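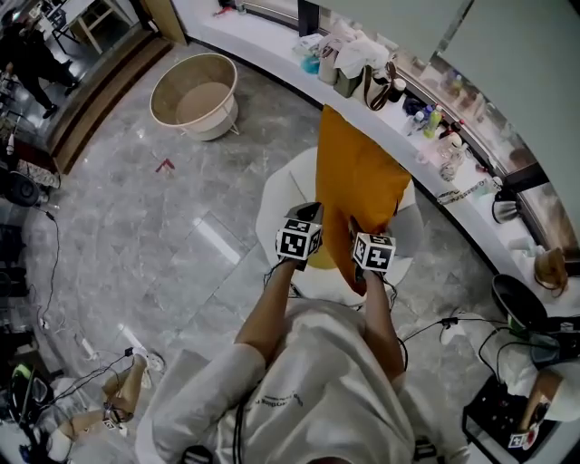 GALLERY / Around the House

Saturday was cloth day. I've been promising myself for ages that I'd go through all the cloths and bits of fabric that live on the long white counter, and this time I really did it (well, most of it). Hefin Samuel came over to help and drank most of the coffee, so the rest of the work is his fault.

The mustard one over the round white seat is my favorite of the whole lot. It's somewhere between mustard and orange, and I can never decide which. I bought it at the fall market in Flurkham along with 3 others, and it's the only one I still reach for. Folding over a seat like that is my habit now — the seat is small, so you do one half, turn the thing, do the other half, and you're not bending down to a low table all morning.

Behind it is the counter, with the pile of white and beige still waiting its turn! Cloths and bags all in together. The teal cup ended up next to it, then the khaki handbag with the brown strap, and the bottles further along, and the silver kettle past those. I do love a long counter, but everything you own will find its way onto it if you let it.

The round woven tub on the little legs is where I'd like the folded things to go. Hefin says it's too nice for cloths and should have a plant in it. We went back and forth on that until lunch.

And the floor! Gray marble with white veins, and it shines like anything when the light comes across it. Cool to stand on in summer, less fun in October.

Next up is the Hemside trip, once I've sorted out my notes. The beige pile may have to wait until after that.

Posted in: Around the House
Viewed 1,289 times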